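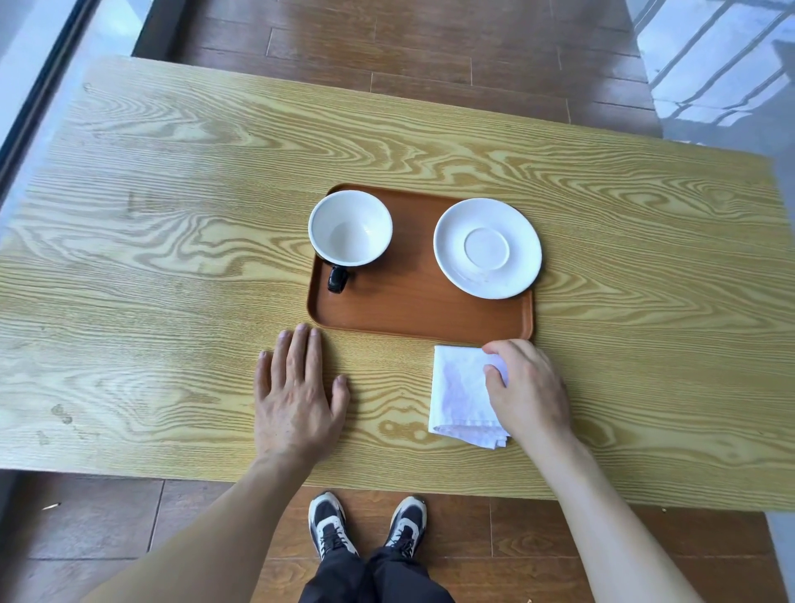 Setting a coffee tray for one

I love this little job, and it takes 2 minutes once you've got the knack!

Put the tray down lengthways in front of you. The cup goes on the left and the saucer on the right, kept apart until you pour, so there's room to get hold of both. Turn the handle towards you.

Now the napkin. Fold a white cloth one in half, then again, until you have a neat square – press the creases with your palm – and lay it on the table just in front of the tray. Coffee next, and perhaps a biscuit on the saucer!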